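Who checks the checklist?

Aug 12, 2018

The document is 423 clauses long and it's called a voluntary code. It landed in December, put together by Butex and a handful of smaller outfits, and it sets out how two-armed robots should behave when they share a room with people. Fiore signed. Prurnero signed. Both now carry the badge on their websites.

I've read the whole thing, appendices included, and I'm not sure what the badge tells a buyer.

Start with speed. The code says an arm should slow to a "considerate" pace near a person. It gives no figure. An earlier draft, still floating about, set a limit of 300 millimetres a second. The final version dropped it, and the change log says only that members wanted flexibility. I'll bet they did.

Then there's the work area. Clause 13 asks for a "tidy and appropriate" surface before a job begins. It doesn't say how close other objects can sit, what to do with spare cables, or whether a bowl that needs two grippers should be tested differently from one that needs a single gripper. Those are ordinary questions. Anyone running a bench at Rirdale, where much of the code was trialled, must run into them before morning tea.

The trial figures don't help much. Butex says 769 handling tasks were completed "in line with the code". Fine, but the people running the tasks also decided what being in line meant. No outside assessor was in the room – the code doesn't require one until its second edition, and there's no date for that.

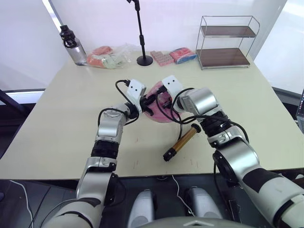

Two grippers close to a pink bowl, with a capped tube lying beside it on the table.

Defenders say a loose code is better than none, and that hard limits can follow once the industry has some experience. Maybe. Electrical and machinery rules took years to grow teeth as well. But those rules had inspectors who could shut a workshop, and this one has a logo.

Three changes would win me over. Put the speed figure back. Say how much clear space an arm needs around the thing it's picking up. And publish the failed tasks next to the completed ones, drops and all. Butex told me the failures are "commercially sensitive" and will be looked at again in the next review.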